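4.2 Countertop stands and the problem of the missing object

Of the 372 household items in the Skurness inventory, none gave our coders more trouble than the countertop stand. A stand is furniture for things too small to deserve furniture. Its whole purpose is to hold something else, and when the something else is elsewhere, people become oddly vague about what they own. Respondents who could date a colander to the month described their stands as "the thing," "the holder," and, in one household, "Plillow," after a shop that has since closed.

Backlund's earlier coding scheme sorted such objects by contents: mug tree, fruit stand, jewelry stand. This works well until October, when the mugs go into the cupboard and the gloves come out. We followed the scheme for the first 100 entries and then gave up on it. In its place we coded by construction, recording the base, the uprights and how the two are joined. The type specimen for our "disc and rod" class is shown in Figure 7.

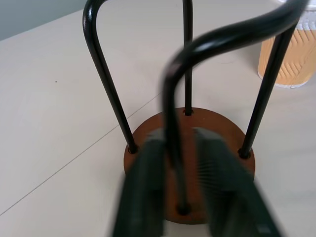 Figure 7. Disc-and-rod stand: round wooden base, four black metal rods set in drilled holes. Paper cup behind.

Coding by construction has its own embarrassments. It puts a respectable candle holder in the same class as a rack for drying socks. It also takes no interest in whether the owner likes the object, a matter on which owners had a great deal to say. The Wallin household spoke for most of an interview about a stand that had held nothing for years and was moved every time the table was wiped. Asked why it stayed, they said it would be strange without it. We coded this as "decorative," having no category for resignation.

The revised scheme was applied to all 2320 photographs in the Guvetell set on 24th April, with Hjørdis Backlund acting as second coder against her own former system. Disagreements clustered on bent uprights. A rod that curves may be a hook, an arm or an ornament, and the coding manual had assumed that metal would make up its mind. We now record "curved" and leave intent to the discussion section.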